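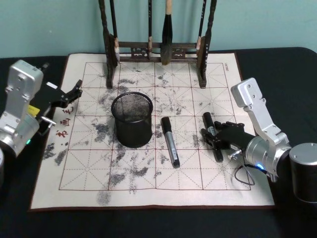

Zuler Arts House is looking for adults to join a beginners' calligraphy course starting in October. The course teaches Chinese brush writing from the first stroke and is meant for people who have never held a brush. Participants practice on mats printed with square cells, each with dashed diagonal and cross lines to help place the strokes, and a brush rack stands at the far edge of the mat. In the second half of the course we move to paper.

The course is part of the Lukotberg winter program. Sessions run from 6:30 p.m. to 8:30 p.m., once a week, in the upstairs room on Lo Street. There is an elevator at the rear entrance.

Who can apply
Anyone 18 or older. You do not need to read or speak Chinese. Left-handed people are welcome; please tell us when you apply so we can seat you at the end of a row.

What it costs
The fee is $50 for the full course and covers ink, paper and the use of brushes. You may bring your own brush. Fees are refunded in full if you cancel before the first session.

What we ask of you
Please plan to attend every session. Participants will each prepare one finished sheet for the spring display in the Vestus Gallery. You keep your sheet when the display closes. Wear dark clothes or bring an apron.

How to apply
Pick up a form at the front desk or ask for one by mail. Tell us in a few lines why you want to take part. There are 38 places. If more people apply, names will be drawn and the others will go on a waiting list for the next course.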